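Workshop notebook, June 2026

Drum lane import, Flirex to Tandetti

Picked this up again after leaving it half done. The goal is the same as before: take the old songbook in Flirex format and get it into Tandetti without losing the swing settings or the drum lanes. There are 114 tunes in the book. The converter now gets through all of them without stopping, but 10 come out wrong in ways you can hear.

Two separate faults, as far as I can tell.

The first is the pickup bar. Flirex stores a pickup as a full bar with leading rests and a flag that says to skip the rests on playback. Tandetti wants a short bar with its own length. The converter shortens the melody bar but leaves the drum lane at full length, so the drums run late from bar one and stay late. On a waltz with a one-beat pickup the snare ends up on the downbeat. It sounds almost deliberate for a few bars.

Fix: read the flag first, work out the length in ticks, and trim every lane by the same amount before anything is written. I had it trimming after the write, which only touched whichever lane was still in memory. Moved the call up. Seven of the ten are right now.

The second fault is repeats with different endings. The melody follows the first and second endings properly. The drum lane plays the first ending twice. I dumped the event list for one of the reels and counted 3,721 events where the file header claims more, so something is being dropped when the repeat is unrolled and not just put in the wrong order. My guess is that the drum events in the second ending get the same time stamps as the ones in the first, and the duplicate filter throws them out. 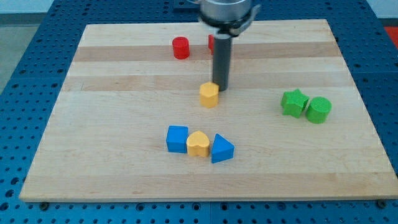

Turned the duplicate filter off to check. The missing events came back, and so did a lot of real duplicates from the Sostetti drum map, where closed hi-hat and pedal hi-hat share a note number. Loud double hits all through. So the filter has to stay, but it needs to run before the repeats are unrolled. That means splitting the unroll step in two. Not hard, but the tempo track hangs off the same function and I don't want to break that again.

Tempo: left everything at 98 for testing. Anything slower and I start forgiving late drums. Remember to put the real tempos back from the header before the next full run — last time I saved over them and had to go back to the backup.

Swing settings come across fine. Tandetti shows them as a ratio where Flirex uses a percentage, and the rounding moves some offbeats by a tick. Can't hear it. Leaving it.

Listened to the seven repaired tunes from start to finish with the melody muted, then again with everything on. Drums land where they should. One of them has a fill in the last bar that rings over the end, but it does that in Flirex too, so it belongs to the original file.

Tried the Vakulenko player as a second opinion on the three that are still broken. It reads the Tandetti output and plays the same mistake, which at least says the fault is in the file and the playback side is clean. It also ignores the count-in completely. Separate problem, written on the list.

To do:
- split the unroll step, filter first
- give pedal hi-hat its own number in the Sostetti map
- rerun the three reels
- restore tempos from header
- ask whether anyone still needs lyrics carried over, the old script did it and mine doesn't
- full book run and a proper listen, before August if possible

Converter with the pickup fix is in the shared folder. The old one is next to it with "old" on the end of the name. Please don't run the old one on the songbook.

Contact | © Workshop Notes | Back to top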